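Which Way the Spine Reads

31/05/2020

Tarmo Siliņa keeps his customers' books on two shelves by the door of his bindery in Stekurby. One shelf is for books that read down and the other is for books that read up. He started sorting them that way after he stamped a family cookbook in the wrong direction and had to make the case again at his own cost.

Most American readers have never had to think about it. The title on an English-language spine runs from top to bottom. Lay the book on a table with its front cover up and the spine can be read without turning your head. In France and in much of the rest of Europe the older habit goes the other way, from bottom to top, so a reader at the shelf tilts to the left. A mixed shelf will have you tilting both ways.

Each side has its case. A title that reads down works well in a stack. A title that reads up is said to be easier on the neck when the books are standing, and people who grew up with it will tell you so with some force. Siliņa grew up with it. He now works mostly for customers who did not.

"I ask before I heat the type," he says. "People look at me like it's a trick question. Then they go home and check."

The shop takes in 140 jobs in a normal year. Many are theses and church registers, and a good number are paperbacks that somebody has read to pieces. The lettering is done last. Siliņa sets the title by hand in brass type, clamps it, warms it, and presses it through foil into the cloth. A thick book can carry its title straight across, and then the question goes away. A thin one has no room, and the words have to turn.

Mebrat Gudeta runs the Gebreyes collection, a private library of 4000 volumes in Ulen that was put together by a family with relatives in several countries. The books are in five languages. When she took over, they were shelved by size. She moved them by subject, which put up-reading and down-reading spines side by side through the whole building.

"I got complaints in the first week," Gudeta says. "One man told me half the history section was upside down."

She thought about having new labels made. A price for the full collection came back too high, so she tried it on 100 books in the travel room, using paper labels near the foot of the spine with the author's name running across. Readers found things a little faster, or said they did. The labels began to lift at the corners by November and she has not done the rest.

Her bigger trouble is with pamphlets. Anything stapled has no spine to speak of, and she keeps these in boxes from a supplier called Irent. The boxes have a printed panel for a title. The panel is tall and narrow, and the staff who fill it in by hand have never agreed on a direction. Gudeta has stopped correcting them. 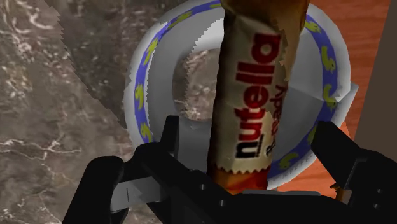

Siliņa collects spine lettering that he likes, and he does not limit himself to books. The problem is the same for anything long and thin that has to carry a name. The wrapper on a Nutella B-ready bar has "nutella" running up its length, bottom to top, in bold lowercase, with the smaller "B-ready" set to the right where the package starts to curve. He points to that second line when customers ask for a subtitle on a rounded spine. Letters that go over the curve get lost from the front, and he would sooner leave the subtitle for the title page. If they still want it, he drops down a size of type and charges for the extra setting.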